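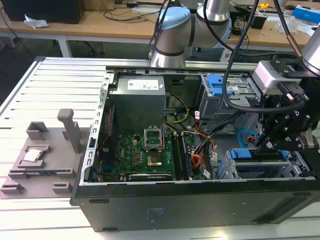

The Blue Parts Are the Good Parts

By Adhiambo Minja

The most useful design decision in an office desktop tower is the color of a piece of plastic. In a whole class of business machines, the parts meant to be moved by hand are molded in bright blue: latches on the drive bays, tabs on the lower bracket, the caddy the disk rides in. Most of the rest, wiring aside, is black, gray, silver or green. A person who has never opened that model can look into the case and know where to put a thumb.

I have worked at Fomside, a refurbishing and parts recovery shop, for long enough to have opinions about cases, and this is the main one. Serviceability is usually discussed in terms of screws. Reviewers count them, buyers ask about them, and a case that opens without a driver gets called easy to repair. Screws are a minor cost. A technician with a decent driver removes a screw in a few seconds and never has to think about it. Time goes to working out what comes next, and color coding is one of the few features that addresses that directly.

Consider the drive. In a case with a caddy, the disk is held in a plastic frame, and the frame is held in a metal cage. Squeeze, pull, and both come out together. The caddy protects the sides of the disk and gives the hand something to hold that isn't the circuit board on the underside. The label on top stays readable throughout, and for us that matters, as the serial number has to be logged before the disk goes anywhere.
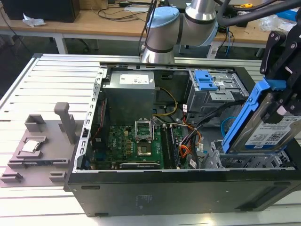 Hard drive in its blue caddy, above the right side of the open tower.

In a case without a caddy, the same disk is fastened through the cage wall on both sides. The far side is reached by removing the second panel or by threading a driver through a hole placed there for the purpose. It works. It also means the technician must support the disk with one hand while the last screw comes out. Tülin Türkmen, who trained me, kept a foam block under the cage for those machines. I still do.

The usual objection is that plastic parts break. They do. Blue latches that have spent years in a warm case lose their spring, and a snapped tab turns a drive bay into a nuisance. My answer is that a broken latch can be replaced from a donor machine, and we keep a bin of them. A stripped screw in a blind hole in a cage requires drilling near a disk someone may want back.

Orhun Gündoğdu holds the opposite view. He came to us from Joden, where machines were stripped for metal, and he regards tool-free hardware as a convenience for the first owner that everyone after pays for in brittle plastic. He is right about the metal trade, where a caddy is one more thing to sort out of the pile. He is wrong about reuse, and reuse is where the value is.

What the color coding leaves out

The scheme stops at the drives. Look into most towers with the panel off and the blue ends well short of the wiring, and the wiring is where mistakes happen. Power leads come off the supply in one thick bundle, and branch in the middle of the case. Data cables cross over them. A paper tag or a barcode label may be wrapped around a branch, and it identifies the cable assembly to the people who ordered it. It says nothing about where the connector goes.

Our standard procedure is to release every connector before lifting anything it might be attached to. That sounds too obvious to write down. We wrote it down after 2 boards came up with the SATA headers torn, both on the same afternoon, both by people who knew better. In each case the cable ran under the power bundle and was out of sight once the case had been turned around.

A simple fix exists. Mark the plug end of each cable and the matching header in the same color, and mark the order. Some machines have blue data ports and blue data cables, and on those boards new technicians seem to find the connector sooner. I would extend this to the front panel lead, the fan lead and the small four-pin processor power plug, which has a latch that faces a different way in nearly every model and is always close to something tall.
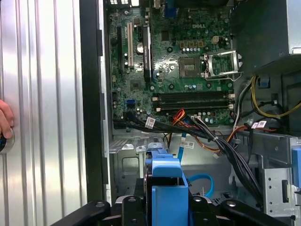 The socket deserves a separate complaint

With the processor out and the retention frame standing up, a socket is the most fragile object in the case and the least protected. The contacts are fine enough to be bent by a sleeve. Once bent they can sometimes be straightened under magnification, by someone patient, at a labor cost higher than the price of the board.

New boards ship with a cap over this area. By the time a machine reaches a shop like ours, the cap has been gone for years, thrown out on the day the processor was installed. I think the case should have a place to store it. A clip on the inside of the side panel would do. Failing that, shops should buy caps in bulk and fit one the moment the processor leaves its seat, before the memory is touched and before any cable is moved across the board. Dilek Kaplan runs our board bench and tested this over a batch of 92 machines. Rejects for bent contacts fell to 4. She then asked for the caps to be made mandatory and I agreed.

Lowering the frame over the bare socket is no substitute. The middle stays open, and the lever can be knocked back up by a cable.

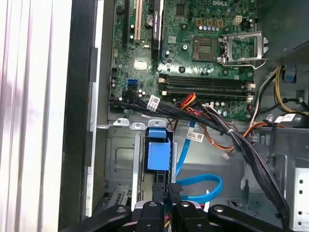 Memory, by comparison, is a solved problem. The latches at the ends of each slot are pale against the black housing, they move one way, and the module tells you when it is free. The same retention idea has lasted through several generations of module with hardly any change, and that continuity has saved more training time than any manual. Cases could have had the same thing. Instead each product line has its own idea about how a drive cage should pivot, slide or lift, and each redesign discards what the technicians had learned from the previous one.

I would give up a good deal for consistency. I would accept more screws, provided they were all the same screw. I would accept a slightly larger case if the power bundle had a channel to lie in, so that it did not have to be held aside with the back of the hand while the other hand works. Vratislav Mikuš, who buys from us for Fluvgate, says his customers never ask what the inside looks like. I believe him. They do ask why one refurbished tower costs more than another with the same processor, and part of the answer is that one of them took 5 minutes longer to strip and rebuild.

Manufacturers already know how to do this, at least for disks. Somebody chose a color for the parts that move and held to it across the cage, the bracket and the caddy. I would like the same person put in charge of the cables.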